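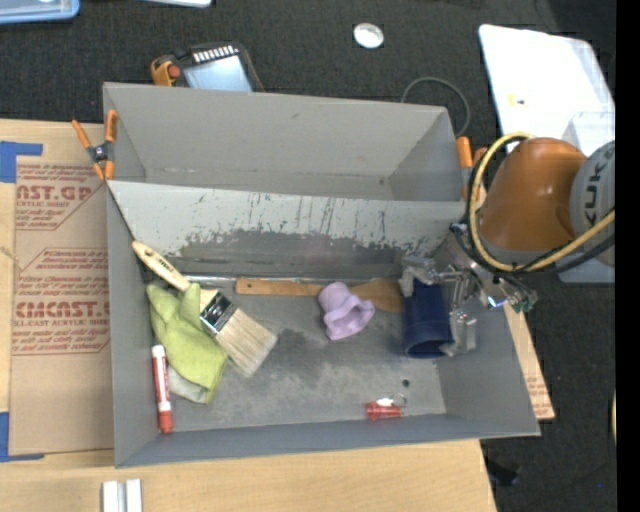 Two-compartment bin with wide paintbrush.

Greltden Aviculture Society Members' Forum
Board: Care and Housing
Topic: Quarantine period for newly acquired lories

Kobina Asamoah
Posted January 18, 2024
Members are asked to comment on the proposed change to the Society's housing guidance. The current text recommends 30 days of separation for any newly acquired lory or lorikeet. The draft would extend this to 45 days and would require a second fecal test before the bird joins an established flight. Comments will be forwarded with the draft to the Plirnness branch.

quintana_aviary
I support the extension. I admitted a pair of red lories in October after a clean first test, and the second test, taken in week five, was positive for giardia. Under the current guidance those birds would already have been sharing a flight with 6 others.

mrs_dellow
I must respectfully disagree. Lories are social birds, and a single bird kept alone for 45 days may begin to pluck. The second test is sensible, but it could be taken at day 28. I see no reason to tie it to a longer stay.

Clasel_Lorikeets
A practical point. Many members have one spare room, and it is often on the same air supply as the main flight. Fifteen more days in such a room offers little protection. The guidance should first say what separation means — separate air, separate dishes, and the new bird fed last.

quintana_aviary
Agreed on dishes. Nectar feeders in particular should never be moved between rooms, even after washing.

mrs_dellow
May I also ask who pays? My veterinarian charges $104 for the full panel. Younger members may simply skip it.

Kobina Asamoah
The draft does not address cost. I will record the question. The wording on separate air will be added to section 15, and the matter of single birds will be put to the branch as a possible exception.

Clasel_Lorikeets
Thank you. I would oppose an exception unless the test at day 28 is made a condition of it.

mrs_dellow
I could accept that.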